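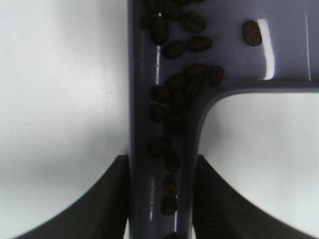
8/30/26. Westari roast, second go at the darker profile. Charge temp same as last time, batch 80 g, dropped 60 seconds later than Thursday's. First crack came on slow and then all at once, missed the exact start because I was writing down the gas setting. Color is where I want it, dark brown going nearly black on the purple plastic tray, crease still shows on the beans so I don't think we went too far. Smell a bit ashy off the grinder tho.

Cupped 3 bowls. Bowl 1 fine, cocoa, short finish. Bowl 2 same. Bowl 3 had something papery, maybe the bowl. Rinse them all properly next time!! Phong Vi thought the papery thing was age, the Westari bag has been open since the Drumham order went out. Could be. Diệp lot roasted on the same settings didn't have it.

To do
- repeat with a fresh bag, same drop time
- rest 7 days before cupping, not overnight like this one
- chaff collector, emtpy it
- ask Pludel if they still want the blend darker or if that was only for November
- thermocouple reads low at the start again, swap probe?

Gas back to old setting, valve is stiff, go easy on it.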